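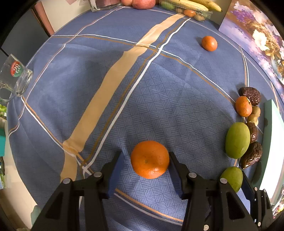 ## Thread: Tablecloth stays creased after washing - fiber or finish?

**rokdale_mender** wrote:

Blue cloth, woven-look pattern of short parallel lines, with a wide tan stripe and some white and brown lines over it. Bought secondhand, no care label. I wash at 104 F, spin at 900, line dry, then iron on medium. Soft creases come back within a day of being on the table. I suspect a cotton/poly blend, but I have no proof. Is there a way to confirm the fiber without cutting a visible piece out?

**tk_selvage** wrote:

Pull a thread from inside the hem, an inch is plenty. Hold it with metal tweezers over a sink and light the end. Cotton burns steadily, smells like paper and leaves soft gray ash. Polyester shrinks from the flame and leaves a hard bead. A blend does some of both.

900 is too fast for a large flat item. It packs against the drum and the folds set there. Drop to the lowest spin your machine has.

**Herrero61** wrote:

Disagree on the spin. I run sheets and cloths at full speed and get no set creases, provided they come out as soon as the drum stops. Time in the drum matters more than speed. If it sits in there for 2 hours, any spin setting will give you lines.

**tk_selvage** wrote:

Sheets are thinner. Weight per yard changes the result. I've had heavy cloths come out with hard folds after ten minutes.

**rokdale_mender** wrote:

Burn test done. Mostly ash, with small hard specks in it. So a blend, mostly cotton?

**Sushil Goel** wrote:

Blend, yes. The ratio can't be read from a burn test. Pull one thread from each direction and test them separately, as some cloths use a different yarn for warp and weft.

For the creases: iron while damp, on the back, then hang it over a rail until it is fully cool. Folding a warm blend sets the fold. I used to press table linen for a hotel in Vinville and we never stacked anything warm.

**Herrero61** wrote:

Agree with the cooling step. I would skip starch on a blend - it flakes along the old fold lines.

**dusuvbridge_annie** wrote:

Light spray starch is fine if you let it soak in for a minute before the iron touches it. Flaking means too much product or too hot an iron. Also, store it rolled on a tube.

**rokdale_mender** wrote:

Warp thread gave ash only, weft gave ash plus beads. Next wash will be on low spin, out immediately, damp iron on the back, no starch. I have a cardboard tube from some wrapping paper but it is shorter than the cloth is wide. Would one lengthwise fold before rolling be acceptable?

**Sushil Goel** wrote:

One fold is fine. Put a strip of old towel inside it so the edge stays round.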